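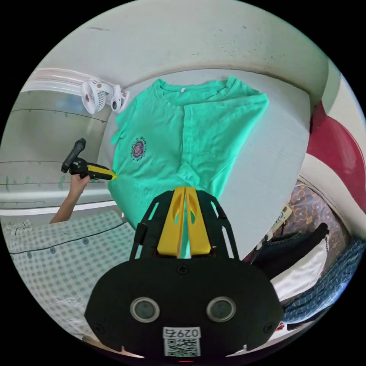 The green shirt, with the little round emblem on the chest.

Yamuna Mudaliar had been singing alto in the Ellwood choir for so long that she no longer remembered learning the songs, only that they were there when she opened her mouth, the way the cups were there when she opened the cupboard. So it came as a shock, one January evening, to open her mouth in the second verse and find nothing in it at all.

She told everyone it was a cold. Narayanan Rao brought her ginger in a paper bag and stood on the step explaining at great length how his mother used to slice it. Ilgın Toprak sent a message with so many hearts in it that Yamuna had to scroll. It was all very kind, and she put the phone in a drawer and went to bed at seven.

What she couldn't say was that the song had been Hélder's. He had taught it to them the winter he arrived, walking up and down in his green choir shirt (short sleeves, in that weather!) and beating time on the backs of the chairs. He had moved away in the fall to be near his daughter, and everyone had clapped and eaten cake, and Yamuna had clapped as hard as anybody.

She stayed home for 3 weeks. She cleaned the oven. She read a long novel about a lighthouse and didn't care for it. Then one night, a little after nine, the phone rang in its drawer, and she got to it just in time.

"Narayanan says you have a cold," said Hélder Meireles. "He says it's the longest cold in the history of the town."

"It's nearly gone," said Yamuna.

"Good. Because I've forgotten the second verse. I was singing it to the baby and I got as far as the river, and then I had to hum."

She sat down on the edge of the bed. Outside, the last bus was going up the hill - she could hear it change gears by the bakery, as it always did.

"After the river it's the orchard," she said.

"How does it go?"

"You know how it goes."

"The baby doesn't," said Hélder, and he held the phone out to her, and Yamuna cleared her throat and began.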